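# Open day at Ibarra, Flultudgate

5 January 2024. Photos and notes from the Adance bench, where the morning group spent most of its visit and where I could happily have stayed through lunch. The job was small metal gears going onto a white plate with pegs,

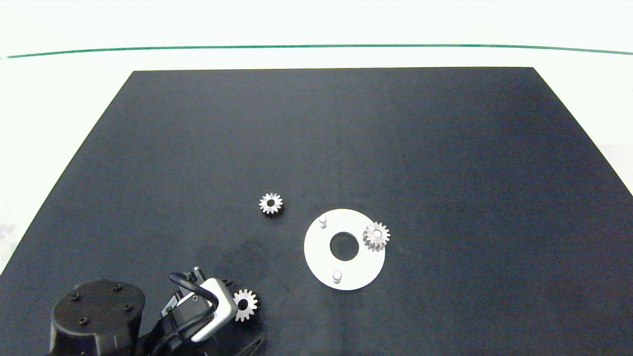 and if you think that sounds like a toddler's toy, so did the man next to me, right up until he had a go by hand with his gloves on! The gears have to drop over the pegs, and there is very little room to be off. A hair to one side and the gear just sits on top of the peg and rocks. Then the teeth come into it too, because a gear that goes down next to another one has to find its place between the teeth of its neighbor.

There were 11 of us in the group, squeezed in along a yellow rope. Isauro Ibarra ran the session himself and took questions the whole way through, which I loved, even though it meant we ran late for everything after.

## Notes from the bench

**Picking up.** I had expected this to be the dull bit. A gear lying flat on a table doesn't give you much to grab, and the arm comes down very slowly for the last little stretch before the fingers close. Isauro said they lost most of last May to this one step. The fingers kept pinching the tips of the teeth, and the gear would turn in the grip on the way up.

**The trip over.** Quick and smooth, and quieter than the fan in my laptop. A boy at the front asked why it couldn't go faster and was told that it could, but that it would get there shaking and have to wait until it stopped. He seemed to think this was a poor excuse.

**Going on the peg.** My favorite! It lowers the gear until it touches, and then it feels around in a tiny spiral, so small I took it for a wobble the first time. When the hole finds the peg there's a little drop and a click. The whole group went "ohh" at the first click, and we were still doing it at the fifth.

**Meshing.** When the second gear goes in beside the first, the arm gives it a small twist back and forth as it goes down. That's the same thing you'd do with your fingers without thinking about it. Somebody asked if the twist was copied from a person, and the answer was yes, partly: they had people in the shop do the job by hand and wrote down what their fingers did when it stuck.

**When it misses.** It did miss, twice while I was watching. Once it pushed a gear aside and had to look for it again, and once it stopped and asked for help by lighting up a lamp. Isauro nudged the gear over with a pencil, pressed a button, and off it went. I liked that he didn't hurry us past it. He said the misses are where the work is, and that they keep a record of every one of them.

## Things I asked, with the answers as I scribbled them down

*How many times has it done this?* The current set of gears has been through 3000 placements. The teeth show it a bit if you run a thumbnail over them (we were allowed to handle a spare set, which went around the group and came back one gear short until a lady found it in her sleeve).

*Why three gears?* With one you only learn about the peg. With two you learn about the teeth. The third may have to fit with what's already down, so any small error from before shows up there. Isauro drew this on the back of a visitor badge and I wish I'd kept it.

*Why a black table?* Shiny metal on a pale table gave them trouble with the lights. They tried 6 different surfaces before settling on this one. It shows every speck of dust, and he wiped it with his sleeve while he was telling me so.

*Does it know which gear is which?* No. It takes whichever one it finds easiest to reach.

*What's it for in the end?* Small gearboxes, mostly. Flultudgate used to have a lot of benches where people put them together by hand, and my aunt worked at one for years. I told Isauro that and he wanted to know all about it — how she held the parts, whether she started with the big gear or the little one. I had to say I'd ask her and write to him. She says little one first, always, and she was quite firm about it.

## The rest of the visit

We had a short look at Voleo too, in the next bay. It's their sorting project and it's at an earlier stage, with a tray of mixed washers and a good deal of tape holding things where they should be. It sorted one handful for us and then needed a restart. I'd like to go back and see that one in a year, it has real promise and the two people working on it were so pleased to show it off that they talked over each other.

There was a hand-built contest at the end: same plate, same gears, against the clock, one hand behind your back. Beating the arm was easy for nearly all of us on the first try. Then they had us do it ten times in a row, and by the seventh or eighth we were dropping gears on the floor and laughing too much to pick them up. I came in fourth and won a sticker.

The sign by the door said 800 people had put their names down for the open day, spread over all the sessions. Parking was hard because of it, so if you go to the next one, use the lot behind the bakery and walk up the hill. It's five minutes at most, and the bakery does a very good cheese roll.

Thanks to everyone at Ibarra who stood on their feet all day answering the same questions — and to Isauro for letting me press the start button. If you were in the morning group and have pictures of the contest, please send them over and I'll add them to this page. I'm still hoping someone caught the moment with the sleeve.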